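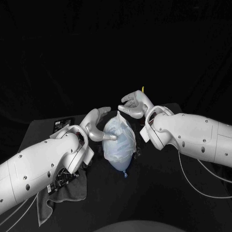

Garrido wrote:
I'll believe in household robots when one of them can put a new bag in the kitchen trash can, and that includes shaking the thing open, tucking it over the rim and not swearing. I have been hearing "five years away" since my kids were small, and they're both taller than me now.

kettle_and_toast wrote:
Oh, I'm with you on the bags! I worked the packing bench at Follbridge for a good long stretch and bags were always what tripped up the machinery. A box is a box every time you pick it up, bless it, but a bag has a different shape every time you so much as breathe on it. We had an automatic bagger that was wonderful with one size from one supplier, and when purchasing switched to a thinner film to save a few pennies we had 89 jams in one shift. I was the one clearing them, so I remember.

Sodmont wrote:
Respectfully, a bagger from back then is a poor yardstick. It had no idea what it was doing, it just repeated a motion. The newer two-armed ones with proper fingers and cameras are a different animal. I'm not saying buy one for your mother tomorrow, but I think people in this thread are judging by the dishwasher-sized stuff they grew up with.

Garrido wrote:
Fingers are nice, but can they feel? When I open a produce bag at the store I'm rubbing the two sides together until they slip, and half the time I have to lick my thumb (sorry, everyone). I don't see how you do that with your eyes.

pinecone_dad wrote:
My brother-in-law's shop looked into this in November for putting hardware packets together. They got a quote from Flillalance for a single arm with suction cups, and it did very nicely on stiff cartons. The soft packets were another story. It managed up to 7 a minute with somebody standing there to straighten them out, and my niece does better than that while talking on the phone. They kept the arm for the cartons and everybody's happy, so I suppose I come down in the middle.

Sodmont wrote:
But suction and a hand are two separate things, pinecone. You can't pinch with a suction cup. I'd also point out that slow is fine at home. If it takes twenty minutes to change the trash bag while I'm asleep, what do I care?

kettle_and_toast wrote:
You'd care if it tore! Coffee grounds all over the linoleum and you snoring away upstairs. I do take the point about speed, though. My old washing machine takes forever and I love it dearly.

Garrido wrote:
Okay, slow I can live with. It still has to cope with my kitchen, where the can is never where I left it and the dog has opinions. Put me down for towels first, then. If it can fold a bath towel and get it in the closet I'll come back here and eat my words.

pinecone_dad wrote:
Towels would sell me too. Does anyone know if the Follbridge bagger ever got sorted out with the thin film?

kettle_and_toast wrote:
They went back to the thick film, hon.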